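Astside Garden Swap > Help > Water and Weather

First rain barrel – how do I set it up, and how do I know when to still water?

Viewed 3104 times

porchtomato
asked in October

Hi everyone! I finally did it and brought home a rain barrel, and I am way more excited about a big plastic drum than any adult should be. It holds 90 gallons, it's dark green, and it came from the Trovell yard on the edge of town (they had a whole row of them behind the fence posts). It has a spigot near the bottom, a threaded overflow hole near the top and a screened lid.

Our house is a plain one-story with gutters front and back, and the whole roof comes to 2000 square feet. There are four downspouts. The one I want to use is at the back corner by the kitchen, where the ground slopes a little toward my raised beds. I have six beds (tomatoes, peppers, beans, a lot of chard, and two that are a mess of herbs and whatever the kids stuck in). Soil is heavy clay underneath and a bagged mix on top.

What I'd love help with:

Does the barrel need to sit on something, and how high? I was thinking cinder blocks.

Where does the overflow go? The first good storm is going to fill this thing and then what?

I'd also like to get better at knowing how much rain the beds really got. I'm terrible at it. I hear rain on the roof all night, skip watering, and then the peppers are flopping by lunchtime. The forecast for Astside seems to be measured somewhere on another planet.

And what do I do with it in winter? We do freeze here, not for months on end but enough.

Thank you!! I've learned so much from reading this section already.

Answered by claybottom

Oh you are going to love it. I put my first one in three summers ago and now I run out in my socks to look at it every time it pours.

Yes, get it up off the ground. Water is heavy, over eight pounds a gallon, so a full one your size is going to weigh as much as a grand piano, and I would spend most of your effort on the base. Cinder blocks are great. Dig out the grass first, go down a few inches, tamp the dirt hard, put in gravel, tamp it again, and check it with a level in both directions. Then blocks, then a couple of concrete pavers across the top so the bottom of the barrel is fully supported. Two courses of block gets the spigot high enough for a watering can to fit under it with room to spare. I wouldn't stack higher than that. If you have small kids around, also run a strap from the barrel to the wall.

With clay soil, please go back and check the level after the first few storms. Mine settled on one side and I had to drain the whole thing and redo it, which was a very wet afternoon.

Overflow: this is the part people skip and then they get water in the crawl space. Use a hose at least as wide as the overflow fitting, wider if you can manage, and take it well away from the foundation. Mine ends in a shallow dip full of gravel with a big clump of blue flag iris around it, and that clump is the happiest plant on the property. Your slope toward the beds is a gift, but don't dump it straight into a raised bed. A whole storm's worth will wash your nice mix right out the bottom.

To give you an idea of how quickly it fills, one inch of rain on one square foot of roof is a little over half a gallon. On your full roof an inch comes to well over a thousand gallons. Your back corner gets only its share of that, but you can still see that a barrel fills in a single decent shower. A diverter on the downspout helps a lot, the kind that sends water back down the regular pipe once the barrel is full. Daltora makes a flexible one that I cut in with a hacksaw and a lot of muttering. Measure twice! The inlet needs to sit level with the top of the barrel or it won't shut itself off.

On winter, drain it before your first hard freeze, leave the spigot open, turn it upside down or put it in the shed, and put the original piece of downspout back on. Write "KEEP" on that piece in marker. I threw mine out.

Answered by sage_and_gravel

All good advice above, so I'll take the how-much-rain thing, my favorite subject in the world.

Get a gauge. It changed how I garden, truly! The listening method doesn't work because a roof makes a drizzle sound like a monsoon, and the forecast number comes from wherever the station is. Summer storms here are patchy. My sister lives over by the Lawal ballfields and we compare readings by text, and there have been days she got soaked and I got nothing but wind.

You don't need a fancy one. Any straight-sided clear container works, and by straight-sided I mean the same width top to bottom, otherwise an inch in it won't be an inch of rain. If you want to read small amounts more easily, use a wide funnel over a narrow tube. The narrower the tube, the more the reading is stretched out. Then your scale has to be stretched to match, so either work it out from the two widths or pour in known amounts and mark as you go. Permanent marker is fine, though it fades in full sun and you'll be going over it again next year.
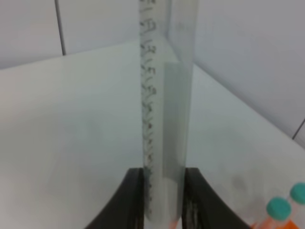

Clear plastic tube with a scale marked on by hand.

Where you put it matters more than what it's made of. Pick an open spot, well away from the house and not under a tree. A fence post is good if the rim sits above the top of the post, so nothing splashes in. Keep it upright. Read it at the same time every day; I do mine at 7 in the morning with coffee, then empty it. Read at the bottom of the curve in the water with your eye level with it.

Then the useful bit. Most vegetables want an inch of water a week in mild weather and more when it's hot. I keep a notebook by the back door with the day's rain on one side and what I watered on the other. If the week comes up short, the barrel makes up the difference. Raised beds dry out faster than the ground does, so give yours a bit extra, and still stick a finger in the soil down to the second knuckle. If it's dry down there, water, whatever the notebook says.

About your peppers flopping at lunch – look at them again in the evening before you do anything. Mine droop in strong sun even with damp soil and perk right back up by suppertime. If they're still limp the next morning, they're thirsty.

Bring the gauge in before freezing weather too. Ask me how many I've cracked.

Answered by beanpole6

cinder blocks yes. put a piece of window screen under the lid one too, mosquitos got thru mine. also a barrel wont push water thru a soaker hose very well, not enough pressure. just use a can

Comment from porchtomato

You are all the best! Base is dug and tamped and I found the level under the basement stairs. I'm going with two courses of block and the iris idea, because I've wanted irises forever and now they have a job. Ordering the diverter tonight. The kids have claimed the rain notebook and have already drawn clouds all over the cover.

One more thing, is it okay to use the roof water on the chard and herbs, things we eat the leaves of?

Comment from claybottom

I water the soil and keep it off the leaves, and I use the regular tap for lettuce and anything I'm about to pick. Wash it all well either way. What's your roof made of? Regular asphalt shingles are what I have. If yours is treated with a moss killer, or it's old and you don't know what's on it, I'd save the barrel for the flowers.

Comment from porchtomato

Asphalt shingles, no moss stuff that I know of. Tap for the chard then, barrel for the tomatoes and peppers. Thank you!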